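Small Presses, Warm Hearts: How the Rural Romance Found Its Readers

8/2/20

Ten years ago, if you wanted to read a love story between two men and one of them had mud on his boots, you had to search for it. The big publishers put their money in city stories, with lawyers and penthouses. The farm, the fishing village and the sheep station were left to writers who published alone, often with a cover they made themselves in one evening.

Today the situation is different. Sakelard, a small press which sells mostly electronic books, has 112 titles in its list, and more than half of them take place far from any city. Menwood, which is older and a little more serious in its taste, started a rural line last November and had to close the door for new manuscripts very soon after. It received 400 of them. The press had expected enough for one season.

I read romance in my second language, and I came to it late. I learned much of my English from these books, so perhaps I am not neutral. But I think there are good reasons why the country setting works so well, and they are not only the horses.

The first reason is distance. A love story needs something that keeps two people apart, and in a modern city it is hard to find this something. Everybody has a telephone. Everybody can take a taxi and apologize. On a farm the road can be under water, the neighbor lives an hour away, and the person you quarreled with at breakfast is the only one who can help you with the fence at noon. The writer does not have to invent a silly misunderstanding. The land does the work. 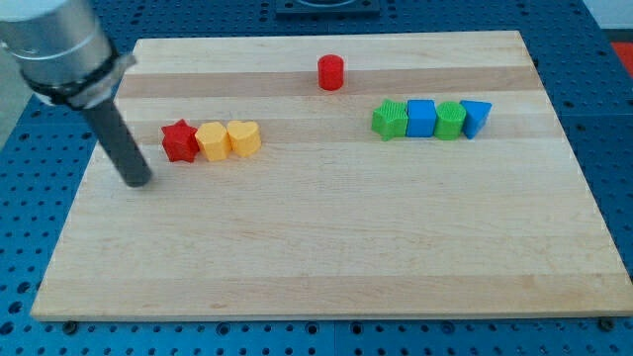
The second reason is labor. In many city romances the hero has a profession, but we never see him do it. He signs a paper and then he goes to dinner. In the rural books the people must work on the page. The best scene in "The Winter Paddock," from Sakelard, has no kiss in it. Two men who do not like each other yet have to deliver a calf in the night, and for nine pages they speak only about rope and hot water. When it is over, one gives the other his dry coat. I have read it four times.

Of course there are weak points also. Too many of these novels use the village as decoration. There is a bakery, there is an old lady who knows everything, there is a festival in chapter twelve. You could move the whole story to another continent and change only the names of the trees. Readers notice this. On Rudum, a reading forum where I spend more hours than I should, one discussion about mistakes with farm animals has 900 replies. Some of them are rather angry. A writer who lets her hero shear sheep in the wrong season will hear about it for years.

The ex-wife is another problem. She appears often in these stories, and too often she is only cold and greedy, so that the reader will not ask why the marriage ended. I was glad to see that Cheng, the youngest of the presses I follow, asks its authors in the submission guide to give former partners a life of their own. It has published only 2 novels under this rule until now. In the second one, "Low Gate Road," the ex-wife runs the feed store, and she is the funniest person in the book. She also gets the last word in the sale of the house, which she deserves.

And how hot should these books be? The presses do not agree. Menwood prefers to close the bedroom door. Sakelard leaves it open and prints a short note at the front, so that you know what you are buying. I like the note. It takes one line, and it respects both the reader who wants such scenes and the reader who skips them.

For a beginner in this kind of reading I would suggest "The Winter Paddock" before the others, then "Low Gate Road." After these, try the longer Menwood series about the ferry island, but start with the third volume. The first two are slow, and the ferry does not arrive until the end of the second.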